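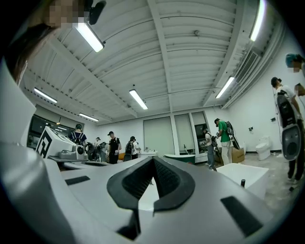

Photo: Jevham Student Robotics Club

Home | Workshop Tips | Cleaning | Kitchen | Clubs and Classes | Contact

Looking After Hand-Held Grippers in a Shared Workshop

The following tips were prepared for students in the Jevham bathroom-cleaning project, who practise with hand-held grippers among tubs, basins and a toilet. They may also suit other school clubs.

Wipe the rubber pads before each session. Mix 5 mL of mild dish soap into 300 mL of lukewarm water, dampen a cloth and wring it well. Textured rubber holds grit, so follow with a soft toothbrush. Do not use bleach or solvent on rubber of any colour.

Sweep a concrete floor before practice begins - dust travels quickly from shoes to pads. Use 600 mL of water in a spray bottle to settle fine dust, then allow the floor to dry.

Carry the gripper with both hands when passing other students. Long hair should be tied back near moving jaws. Backpacks are best stored on the hooks in Room 408.

Basin rims are not shelves. Small parts belong in a lidded tray, labelled with the team name (Drunia, Wysocka or Inder).

Where printed markers are used, dust them with a dry cloth only. A scratched or peeling marker should be reported on Form 3026 and replaced before the next practice.

At the end of term, loosen the straps, air the pads overnight and store each gripper jaws open.

We use cookies to improve your visit. Accept | Manage settings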